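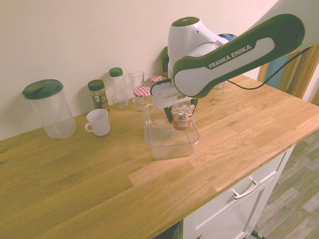 A cup going into the open container at the kitchen station, Cirkell.

Robot Demonstration Operators (part-time, fixed term)

Cirkell is hiring operators to record demonstrations with a robot arm at a kitchen counter. An operator guides the arm through a short task, such as putting a cup into a food container, and the recording becomes one example for a learning system. The system is trained on many of these examples, done by different people in different ways.

We have 2 positions open. Each runs until the end of October, with 23 paid hours per week. No background in robotics, programming or engineering is required. Most of our current operators came from other kinds of work, including food service, dental assisting and piano repair.

About the project

The project is called Davico. Its goal is a set of demonstrations of everyday kitchen handling: placing, lifting, moving and sorting small items on a counter. The first round closed with 1,495 accepted demonstrations. The target for the full set is 3,204, and the new operators will record most of what is left.

Work takes place at our Echevarría site, on the ground floor. The arm is a Franka Emika with a two-finger gripper. The items are ordinary household things: jars, mugs, drinking glasses, bottles, plastic containers. We use common items on purpose and change their positions between recordings, so that the system does not learn one fixed layout.

What you will do

At the start of a shift you collect a task list. Each entry gives an instruction in plain words ("put the cup in the container") and a starting layout. You set out the counter, start the recording, carry out the task with the arm, stop the recording and mark the result as complete, incomplete or discard. Then you reset the counter and go on to the next entry.

Incomplete attempts are kept. If the gripper misses a jar and you recover, leave it in and write a line saying what happened. If you knock over a glass, stop the arm before you reach for anything. Discard is for recordings where the equipment failed or the wrong task was done.

You will also write short text labels for finished recordings, both your own and those of other operators. This takes up the last hour of most shifts. Labels are written in English, in full sentences, without abbreviations.

Jars are among the harder items. They are small, the lids are wide compared to the glass, and they often stand close to one another along the back of the counter. New operators usually begin with the plastic container and the cups and move on to jars in the second week.

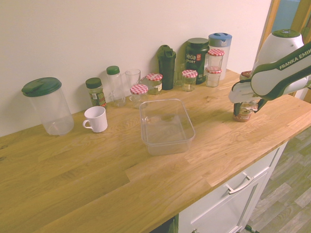
What we are looking for

You should be comfortable doing the same kind of task many times with care. You should be able to stand or sit at a workstation for up to 50 minutes at a stretch, and to see small objects clearly at arm's length, with glasses or contacts if you use them. Clear written English is needed for the labels. We welcome left-handed applicants – the controls can be set up for either hand, and the current set leans heavily toward right-handed operators.

Experience with video games, sewing, model building or laboratory work can be useful but will not be weighed against other applicants. You must be 18 or older and allowed to work at the site location for the full term.

Training

Training lasts four shifts and is paid at the full rate. The first shift covers safety, including the stop button, the reach of the arm and where to stand while it is moving. The second and third are practice at the controls. On the fourth you record a trial list, and the lead operator goes over it with you. Trial recordings are not added to the set.

Hours and pay

Shifts are morning or afternoon, and you choose one pattern for the whole term. Weekend work is not available. Pay is hourly and does not depend on how many demonstrations you record. There is no daily quota. Breaks of ten minutes each hour are paid and must be taken away from the station.

Data and privacy

The cameras at the station point at the counter. Hands and forearms may appear in recordings while you reset the items. No sound is recorded. Each recording carries an operator number in place of a name, and the list matching numbers to names is kept separately by our office. You will be asked to sign a consent form before training starts, and you may ask for a copy to read before you apply.

How to apply

Send a resume of no more than two pages and a short note telling us which shift pattern you prefer and when you could start. A cover letter is not needed. Applications go to Aurelio Mateos, lead operator, at the Cirkell office, and must arrive by 20 February 2020.

Applicants on the short list will be invited to a 40-minute visit, which includes a few minutes at the controls. We do not score this part. Travel to the visit is reimbursed on presentation of a receipt.

Operators who worked on our earlier Cikari recordings may apply again and can skip the visit. Please put your old operator number in the note.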